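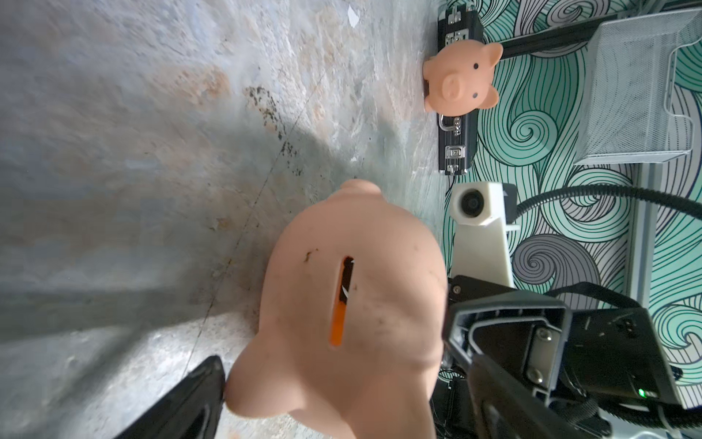 The pink pig, from above.

Nov 13, 2023

Rent went out this morning and so did the insurance, so I sat down after supper and did the money. I had been putting it off since the car came back from the shop in Daridbridge. The bill for that was $662, which covered the front brakes, a wheel bearing and an hour of labor to find the wheel bearing. I put it on the card. I don't like having it on the card.

In August I wrote in here that I would have the card down to nothing by Thanksgiving. That won't happen now. I went back and read the August pages tonight, and they are mostly about how hot the apartment was and how I was going to stop buying lunch. I did stop buying lunch for a while. Then the break room refrigerator quit and I went back to the noodle counter at Thongsuk, where the bowl with the egg is good and fills me up until evening. I'm not going to pretend I'll give that up. I can go once a week and carry a sandwich the other days.

Here is how it stands. Checking is enough to get to the next payday if I don't do anything stupid. Savings has the emergency money, which I did not touch for the brakes, and maybe I should have. I went back and forth on it. The card charges interest and the savings account pays almost none, so on paper it makes sense to use the savings. But the last time I emptied it, the water heater at the old place went the very next week, and I had to borrow. I don't want to borrow again. I decided to pay the card in 3 payments and leave the savings alone. The last payment will fall after the holidays.

I looked through the subscriptions too. There was one for $15 a month that I had forgotten, a crossword and puzzle thing I signed up for when I had the flu. I canceled it. It asked me four different ways if I was sure. I also called about the internet bill and was on hold long enough to wash all the dishes and wipe down the stove. The woman who came on was nice but couldn't lower it. She said to call back in the new year when the plans change. I wrote that on the calendar.

Groceries were less than I expected. Beans, rice, eggs, cabbage, the big bag of onions. Coffee is the expensive part. I tried the store kind last month and it tasted like cardboard, so I'm back on the old one and making it a little weaker.

The money jar at my mother's house was a coffee can with a slit cut in the lid. She kept it on top of the cabinet and we weren't supposed to know what was in it. It paid for school shoes and one time for a tooth. I've always liked having change put somewhere I can't get at it easily. Bills I spend. Coins I will leave alone for months if they're out of my pocket. I don't know why it works that way, but it does.

What I want the money for is the trip to Trania. I've been talking about it for years, and I have the page with the fares folded in the back of this notebook. The train is $88 each way if I book early and go in the spring. The room is the bigger part. There is a guesthouse up the hill from the station, and they don't ask for the full amount ahead, only the first night. I would like to have the train paid for before I ask for the days off. Otherwise I'll get the days and then spend them at home cleaning the closet, like last time.

Work was slow. We spent the afternoon relabeling the shelves in back because the Disodetti order still hasn't come in, and there's nothing to put on them. They say end of the week. They said that before. If it doesn't come they may cut hours, so that's one more reason not to move the savings.

My knee is better. I walked home the long way past the school and it only bothered me on the steps. It was dark by the time I got in and the hall light is out again. I left a note under the office door.

Things to do: mail the card payment, return the library book, find the good gloves, ask about the tires before snow. The man at the shop said the back ones would make it through the winter but he didn't sound sure. I'll get a price on used.

Soup is in the refrigerator for tomorrow. Going to bed early.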